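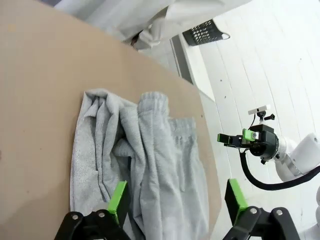 Graue Jogginghose auf dem Falttisch, gesehen vom Handgelenk des einen Arms. Der andere steht rechts daneben.

waschkessel73
Hallo zusammen, im Juni hatte ich gefragt, wer von euch schon mit Robotern beim Falten arbeitet, und es kamen genau zwei Antworten. Jetzt kann ich selber was erzählen! Wir sind ein Textilservice mit Mietkleidung und Privatwäsche, und im Team Skerside (so heißt bei uns die Halle hinten, fragt nicht) läuft seit dem Sommer eine zweiarmige Anlage mit. Intern heißt sie Sundo. Handtücher macht sie ordentlich, T-Shirts meistens auch, und gerade sind wir bei Jogginghosen. Ich finde das unglaublich spannend, ich steh in der Pause daneben und gucke zu wie früher beim Bagger.

Was sich für uns geändert hat: Früher standen vier Leute an den Tischen und haben gefaltet, acht Stunden, immer dieselbe Drehung aus der Schulter. Jetzt wechseln wir alle zwei Stunden durch – Sortieren, Tisch, Endkontrolle, Ausbesserung. Meine Kollegin Suqin Jia hat das Nähen wieder angefangen, das sie gelernt hat, und macht inzwischen fast alle Reißverschlüsse. Fragen gern her damit.

Mangelfrau_Ernen
Schön, dass du dich meldest. Wie schnell ist das Ding denn? Bei uns schafft eine geübte Kraft 60 Hosen in der Stunde, und die liegen dann auch Kante auf Kante.

waschkessel73
Da kommt Sundo nicht ran, bei Hosen nicht mal in die Nähe. Bündchen sind schwierig, die ziehen sich zusammen und dann rutscht die Lage darunter weg. Aber er macht halt auch um 14 Uhr noch dasselbe Tempo wie um sechs.

H. Jiang
Ich bin bei der Begeisterung raus. Bei uns hieß es auch »Rotation« und »Entlastung«, und ein Jahr später wurden zwei Stellen nicht nachbesetzt. Das steht dann in keiner Präsentation. Und die leichten Sachen macht die Maschine, für die Leute bleiben die nassen schweren Bettbezüge. Habt ihr irgendwas schriftlich?

waschkessel73
Ja, Betriebsvereinbarung, keine Kündigungen wegen der Anlage bis Ende nächsten Jahres. Danach muss neu verhandelt werden, da geb ich dir recht, das ist nicht ewig. Das mit den Bettbezügen stimmt bei uns nicht ganz, die gehen eh über die Mangel. Aber der Anteil an Fummelkram ist gestiegen: Kapuzen, Träger, alles mit Knöpfen. 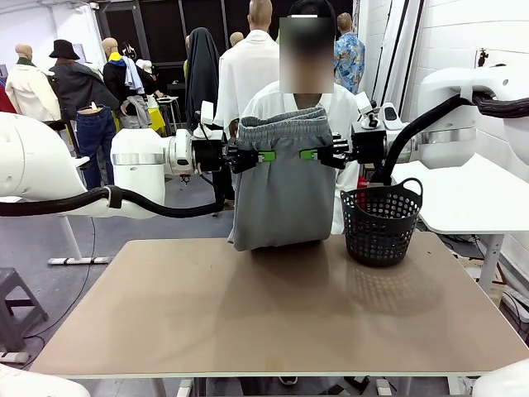 Was ich am Anfang unterschätzt habe, ist das Anreichen. Wenn die Hose verdreht ankommt, sucht er ewig nach dem Bund. Also haben wir die Körbe umgestellt und legen anders ein, Bund nach oben, nicht mehr als nötig übereinander. Hat Ximeng Kong aus der Frühschicht durchgesetzt, und die Techniker haben ihr zugehört! Sie schreibt jetzt die Einlegeanweisung und kriegt dafür Stunden gutgeschrieben. Sowas gab es bei uns vorher einfach nicht.

yiran_r
Kann ich bestätigen, Einlegen ist die halbe Miete. Wir hatten in der Testwoche 400 Teile und die meisten Abbrüche kamen von verdrehten Beinen. Welche Greiferbeläge habt ihr? Unsere waren bei Fleece nach kurzer Zeit zugeflust.

waschkessel73
Grüne Beläge, Typ weiß ich nicht, ich frag nach. Flusen haben wir auch, wir wischen bei jedem Wechsel ab.

Mangelfrau_Ernen
Stunden gutgeschrieben für die Anweisung, das nehm ich mit in die nächste Besprechung. Bei uns macht man sowas »nebenbei«.

H. Jiang
Der Punkt mit den Stunden ist gut, gebe ich zu. Trotzdem würde ich das nächste Jahr abwarten, bevor ich jubel. Zählt die Anlage eigentlich mit, wer wie viel einlegt?

waschkessel73
Nur pro Schicht, nicht pro Person. Steht in der Vereinbarung, Punkt vier. Den Text darf ich hier nicht reinstellen, aber schick mir eine PN, dann sag ich dir, wie wir es formuliert haben.

Kontakt | Impressum | Datenschutz | © Forum Textilpflege Meng | Nach oben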